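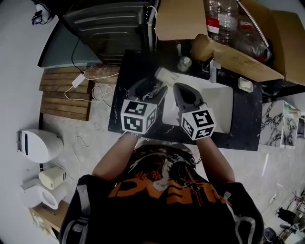 Section 4. Installing the Liddale Under-Sink Water Filter

4.1 Before you start

Check that the cabinet has a flat side wall with room for the bracket. Leave at least 2 inches of clear space under the cartridge so it can be dropped out when it is time to change it. Model 332 fits a standard cold water line. If your line has a non-standard thread, order adapter kit 3082.

Caution: Connect the filter to the cold line only. Hot water will damage the housing and voids the warranty.

4.2 Mounting the bracket

1. Close the cold water shutoff valve and open the faucet to release the pressure.
2. Put a towel and a shallow pan under the valve.
3. Hold the bracket against the cabinet wall and mark the two screw holes.
4. Drill pilot holes. Do not drill through the cabinet wall.
5. Fasten the bracket and hang the filter head on it, with the arrow pointing toward the faucet.

4.3 Connecting the lines

6. Disconnect the faucet supply line from the valve.
7. Screw the tee onto the valve by hand, then give it a quarter turn with a wrench.
8. Push the blue tube into the port marked IN until it stops — you should feel it seat twice.
9. Connect the outlet tube the same way.

Note: Cut tubing square with a sharp knife. An angled cut is the usual cause of a slow drip.

4.4 Flushing

10. Insert the cartridge and turn it to the right until it clicks.
11. Open the valve slowly and check every joint for leaks.
12. Run the faucet for about 13 minutes. Gray or cloudy water is normal during the first flush.
13. Dry the fittings with a paper towel and check them again after an hour.

If a joint still leaks, close the valve, pull the tube out, trim the end and repeat step 8. For cartridge changes, see Section 5.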